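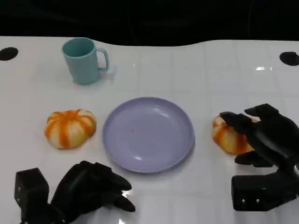 Heat Loss from Covered and Uncovered Drinking Mugs

Project report, Introductory Thermal Measurement
Submitted 15/10/2020

Summary

The cooling of hot water was measured in mugs of three materials: polypropylene, glazed stoneware and single-wall stainless steel. Each mug was tested with and without a lid. The lid had a larger effect on the cooling rate than the choice of material. Stoneware gave the lowest starting temperature because the wall absorbed heat in the first minutes, but its later cooling rate was close to that of polypropylene. Steel cooled fastest in all uncovered tests.

1. Introduction

A hot drink loses heat in four ways: conduction through the wall and base, convection from the outer wall, radiation from all exposed surfaces, and evaporation from the liquid surface. Textbook problems usually combine these into one coefficient and apply Newton's law of cooling. The law assumes that the rate of heat loss is proportional to the difference between the liquid and the room. Evaporation does not follow this rule well, as the vapor pressure of water rises steeply with temperature. An open mug should therefore depart from the simple law more than a covered one.

The project had two aims. The first was to compare wall materials under the same conditions. The second was to find out how far a single cooling constant describes an open mug.

2. Equipment

The mugs were bought from the Valdebenito kitchen supply store. They were chosen for similar capacity, but the shapes were not identical. The stoneware mug had a wider mouth than the other two, which is discussed in Section 6.

Temperature was recorded with a Wikotel two-channel logger and type K thermocouples. One channel was used for the water and one for room air. The logger was set to take a reading every 6 seconds. Before the tests, both thermocouples were placed in a stirred ice bath and then in boiling water. The offset between channels was recorded and subtracted from all later data.

Water mass was measured on a Braltance kitchen scale. Lids were cut from closed-cell foam sheet, with a small hole for the thermocouple lead.

3. Method

Each mug was left in the room overnight so that it began at room temperature. The room was kept at 23 °C with the ventilation off. Boiling water was poured to a marked line and the mug was weighed at once. The thermocouple tip was held at half the depth of the liquid by a wire clip, clear of the wall.

Logging started before the pour, so the time of filling could be read from the data. Each run lasted one hour. The mug was then weighed again to find the mass lost by evaporation. No stirring was used. In early trials the water was stirred by hand, and the small differences in stirring produced steps in the curve that could not be removed afterward.

Covered tests used the same procedure, with the lid fitted directly after the first weighing. A total of 11 runs were completed. Of these, 2 were rejected: in one the thermocouple slipped and touched the wall, and in the other the logger lost power.

4. Data Treatment

The room temperature was subtracted from the water temperature at each reading. The natural logarithm of the difference was plotted against time. If Newton's law holds, this plot is a straight line and its slope gives the cooling constant.

The readings from the first minutes were left out of the fit. During this period the water is heating the wall of the mug, and the fall in temperature is not a measure of loss to the room. The end of the period was judged by eye from the change in slope. A more objective test would be preferable.

5. Results

All covered runs gave plots that were close to straight over the full fitting range. Uncovered runs showed a clear curve, steeper at the start and flatter toward the end. A single constant fitted to an uncovered run gave temperatures that were too high in the early part and too low at the end.

Among uncovered mugs, steel cooled fastest, followed by stoneware and then polypropylene. The difference between the last two was small and comparable with the spread between repeated runs. With lids fitted, the order was the same but the gaps were wider in relative terms, as expected when the loss from the top surface is reduced.

Mass loss in the covered runs was at the limit of the scale. In the uncovered runs it was easily measured, and it was greatest for the stoneware mug.

6. Discussion

The mass loss figures allow a rough check on the role of evaporation. Multiplying the lost mass by the latent heat of water gives the heat carried away as vapor. In the uncovered runs this was a large part of the total heat lost, which agrees with the curved plots.

The wide mouth of the stoneware mug is a weakness in the comparison. Part of its cooling rate comes from the larger open surface and cannot be assigned to the material. The covered runs are less affected and should be given more weight when materials are compared.

Heat loss through the base was not measured. All mugs stood on the same cork mat, but contact with the mat differed. The polypropylene mug had a recessed base, with a layer of trapped air, while the steel mug sat flat. A previous class report from the Oslow laboratory used a suspended wire ring in place of a mat, and that arrangement would remove the problem.

7. Conclusions

Fitting a lid reduced the cooling rate of every mug tested. Newton's law described the covered mugs well and the uncovered mugs poorly. Polypropylene and stoneware could not be separated with confidence in the uncovered tests.

8. Further Work

The tests should be repeated with mugs of equal mouth diameter. A thin film of oil on the water would suppress evaporation without adding the insulation of a foam lid, and would allow the two effects to be separated. A scale with finer resolution is needed for the covered runs.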